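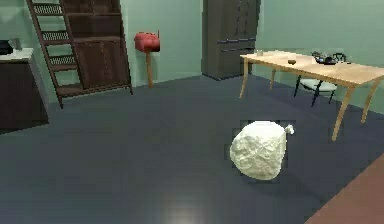
How long should I wait after painting a room before I sleep in it?

With ordinary water-based wall paint, wait until the next night and keep a window open in the meantime. With oil-based paint, give it three nights at least.

I'm asking for more detail because the rule above is what the store told me and I'm not sure it fits my case. I'm painting the back bedroom of a rental in Dekville. It has one window, which opens only a few inches, and the heat doesn't reach that end of the building very well. I used Clateo eggshell on the walls, two coats, and I still have the trim to do. The trim was oil paint before and I was planning to use oil again. My lease on the old place runs out in September, so I have time, but I would like to start sleeping there on weekends. I get headaches from strong smells. Is there a way to tell when a room is ready other than sniffing it?

Posted Sat 6 July by warkby_renter

millstone50
The store's rule is fine for a dry room with good air flow. Yours doesn't have that, so double it.

Dry and cured are two separate things. Wall paint is dry to the touch in an hour or two, but it keeps letting off vapor while it cures, and that can go on for a few weeks. Most of it comes off in the first two or three days. A cool room slows this down.

What I would do:

Put a box fan in the window facing out and close up the gaps beside it with cardboard. Leave the bedroom door open so that air gets pulled in from the rest of the apartment. One fan blowing out does more than two fans stirring the air around.

Keep the room at normal living temperature if you can. A small oil-filled heater is enough. Don't leave it running while you're out.

Do the trim last, and do it on a Sunday if you only plan to sleep there on weekends. That gives you five nights.

Don't put the mattress in until you're done. Foam holds on to the smell and then you have it in the bed even after the walls are fine.

As for a test, shut the door and the window for four hours, go outside for ten minutes, then walk in. If you notice the smell right away, it isn't ready. Your nose gets used to it if you've been in the apartment all day, which is why you need to go out first. 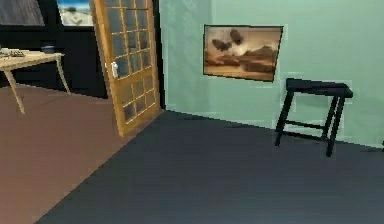

kolev_st wants to know why anyone would still use oil on trim. I switched years ago. The water-based enamels level out well now and you can sleep in the room the next day. If the old trim is oil you have to sand it dull and put on a bonding primer first or the new paint will peel off in strips – I found that out on a set of baseboards. Still less trouble than the smell for a week.

warkby_renter
Thanks, both. I hadn't thought about switching. Do I need to sand all the way down to the wood?

kolev_st
No. 120 grit, just until the shine is gone. Wipe it down with a damp rag and let it dry before you prime. If the building is old, get a lead test kit before you sand anything.

drywall_dan_104
Cut an onion in half and leave it in the room overnight. Works every time for me.

millstone50
The onion only covers the smell with another one. It doesn't take anything out of the air. Use the fan.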